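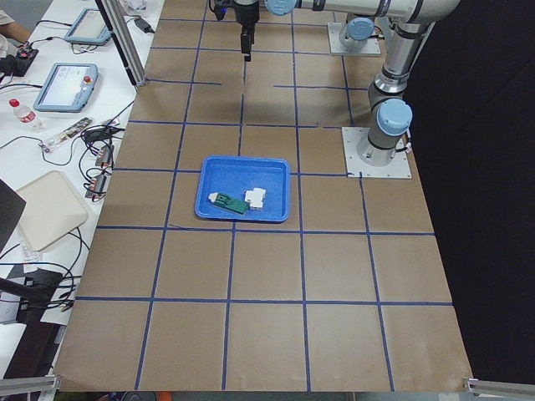

Why does my contact import into Drirnia stop at 2,000 rows when the file has 3,000?

The importer quits at the first line it can't read and keeps everything before it, so look at row 2,001 of your file and fix whatever is wrong there before you upload again.

OK, that's the short version, and I wish I'd had it at nine in the morning! The rest is my log, mostly pasted from the ticket I kept open with myself all day. I run the mailing list for Grarkaron (we send out a newsletter and the class schedule), and in September we moved it out of Bostico, where it had been living for years, and into Drirnia.

9:10 am
Exported everything from Bostico as a CSV. 3,000 contacts, which matches the number on the old dashboard. Uploaded to Drirnia, got the green bar, got "Import complete." Went for coffee feeling very pleased with myself.

9:40 am
Came back and the list says 2,000. Such a round number that I was sure I'd hit a plan limit. Checked the billing page and we're nowhere near one.

10:25 am
Tried a different browser. Same thing. Tried saving the file again as UTF-8, because that's what every forum thread tells you to try first. Same thing again, and now I had a second list called "Import (2)" that I had to delete.

11:15 am
Split the file into chunks of 500 and uploaded them one at a time. Tedious, but this is what cracked it – the first four went in fine and the fifth came up with zero contacts. Still a green bar, by the way. I think a green bar on zero contacts is a bit much, and I've told them so.

11:50 am
Opened chunk five in a plain text editor instead of the spreadsheet. The very first contact has a nickname in double quotes inside the name field, and Bostico hadn't escaped them. The spreadsheet hides this completely. In the text editor you can see the quote open and never properly close, and then the address and the notes all run together.

12:20 pm
Took the quotes out of that one name, and the whole chunk went in. Did a search for any more stray quotes in the last chunk, found one in a notes field, fixed that too. All in by lunch! 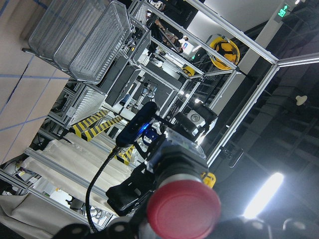
Red emergency stop button with a small dark camera beside it.

2:05 pm
One loose end. 36 contacts came in marked "unconfirmed" even though they'd signed up ages ago. Those were the ones who joined through our Kaneko sign-up form, and Kaneko writes the consent date with the day first. Changed the date setting on the import screen (it's under "More options," way down at the bottom), ran those again with "update existing" checked, and they're fine now.

3:30 pm
Sent a test issue to myself and it came through with the right name at the top. Closing this. If the quote thing gets fixed on the Drirnia side I'll add a note, but for now I'm checking every export in a text editor first.

Daiane Xavier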